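The wooden mug tree is one of those things people remember from the kitchen of their grandparents and then forget for 20 years. I forgot it too. When we moved to the apartment in Wutmont, we had one cupboard above the sink and a door that opened only halfway, so the mugs went on the counter, and there they stayed until I bought a mug tree at the Dolov market. It has been standing next to the kettle ever since, and several readers have asked me to write something about it.

## Why a tree and not a shelf

A shelf needs a wall, and in a rented apartment the wall is often a question for the landlord. A tree needs only a small circle of counter. It can go to the table for breakfast and come back after. When guests come, I carry the whole thing with one hand on the post, with the mugs still on it, although my wife does not like to watch this.

The other advantage is air. A mug that is put away upside down on a closed shelf keeps a little water under it, and after some days it smells like a cupboard. On a peg the mug hangs at an angle and the opening is free. You do not need to dry it completely with the towel.

## What to look at before you buy

The base is the most important part. If it is too light, the tree will fall as soon as all the mugs hang on one side. Take it in your hand in the shop, or put one heavy mug on the lowest peg and see if the base lifts. A round base is easier to turn than a square one, and it has no corners to catch on your sleeve.

The pegs should point upward a little. On a flat peg the mug slides toward the end every time somebody closes a drawer. Check also that there is enough distance between one peg and the next. Many trees have six pegs, but with large mugs you can use only four of them, and the others are decoration. For a family with small cups and thick mugs mixed together, a tree with fewer pegs is often more practical. I measured mine at 28 cm from the counter to the top, and it fits under the cupboard with the tallest mug on it.

Look at the place where the peg goes into the post. It should be tight. If you can turn the peg with two fingers, it will come out before the end of the winter, usually with a mug on it.

## Care

Wood does not like to stand in water. I wipe the base when I wipe the counter and I turn it over once a week to let the bottom dry. In December, when the heating is on all day, the pegs can become loose because the wood gets smaller. A drop of ordinary wood glue is enough. Leave it overnight and do not hang anything on it before morning.

If the surface feels rough, use fine sandpaper, always in the direction of the grain, and then a thin layer of food-safe oil. Trummer on the corner of the old market street has a small bottle that will last for years. Wait until the oil is dry to the touch – I was impatient one time, and all our handles were greasy for a week.

## Children and the mug tree

Small children love it more than adults do. At our Zomura afternoon group we put one on a low table with some plastic cups in different colors, and the little ones were busy with it until it was time to go home. They take the cups off, turn them over, build them up, knock them down. A cup without a handle can be placed over the end of a peg like a hat, and this is harder for a three-year-old than you may think. The hand has to find the angle of the peg.

A few things I have learned:

- Use light plastic cups and keep the real mugs far away.
- A white or plain table is good, because the colors are easy to see.
- Put the tree in the middle of the table and not near the edge.
- Do not correct too much. If the red cup goes on top of the blue one and stays there, it is also a solution.

At the end, the children can help put everything back. With a tree they see by themselves where the empty place is, and so the tidying becomes part of the game.
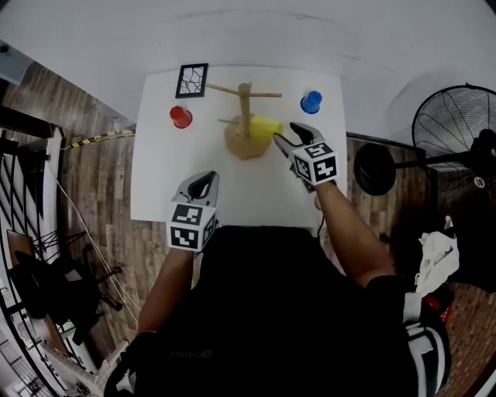
**HOME & TABLE**

A wooden mug tree with three pegs and a light round base, and small plastic cups in red, blue and yellow. The yellow one lies on its side by the post, the other two are upside down on the white table. Readers who have an old tree in the cellar are welcome to write to me about how they repaired it, especially if a peg was broken inside the post. I have tried to drill one out and I did not succeed, and I would like to print a good method in the next newsletter.

*Teodor Rusu*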